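BRENGATE OP SHOP & SORTING ROOM
Workplace safety walk, April
Walked by: Hanne Hjaltadóttir. Comments added by Majdi Mansour

1. Exits and aisles
Front door OK. Rear roller door - OK but stiff, needs grease.
Aisle 3 blocked by prams again. Moved on the spot.
Comment (MM): tape line on floor is worn out, will redo.

2. Electrical
Test tags in date except the steamer lead. Steamer OUT OF USE till tagged.
Powerboard under the till daisy-chained to a second one. Pulled apart, not to go back.
Urn in the kitchenette fine.

3. Fire
Extinguishers: gauges in the green, one behind the coat rack with no sign above it. Sign ordered from Mavromatis.
Fire blanket present.
Comment (MM): evac map still shows the old toilet door. Have asked Virnerstead for the new plan twice now.

4. Racking and storage
Max load per bay 200 kg, sign up on bays A to C, missing on D. Top shelf of D has boxed crockery, too heavy, bring down to waist hight.
One upright knocked by the trolley, slight bend. Bay emptied, Plosport to look at it.

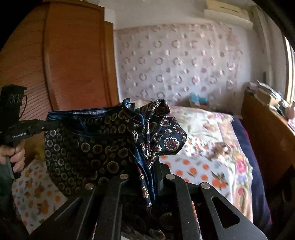
5. Sharps and sorting
Sharps bin under the line, lid on and not over the fill line. Gloves available in M and L, no S left. Main risk is still pins, badges and the odd needle in donated clothing, so pockets get patted flat from outside before anyone puts fingers in. Same goes for waistbands with stitched edges like the navy one with the round medallion print, pins sit flat along the stitching and you dont see them on dark fabric. Check belt loops too. Anything found goes in the bin and in the book.
Comment (MM): two entries in the book this month, neither broke skin. Glove order gone in.

6. Manual handling
Bags over the line on the scale get split. Scale reads OK.
Bench height good for most, too low for Majdi. Risers?
Trolley front left wheel wobbles. Tagged.

7. First aid
Kit checked, 132 items on the list and all there bar the eye wash, which expired. Replaced from the ute kit, so ute kit now short one.

8. Housekeeping
Bin area out the back tidy. Hot water at hand basin measured 70 at the tap, way too hot. Tap isolated, plumber called.
Comment (MM): plumber coming first thing, cold tap only till then.

STILL OPEN
Steamer tag. Bay D sign and crockery. Bent upright. Evac map. Tempering valve. Small gloves.

Last updated: April, 4.15 pm

Related
Sharps found in donations: what to write in the book
Trolley and ladder register
Brengate evacuation plan (old)
Rag bag collection times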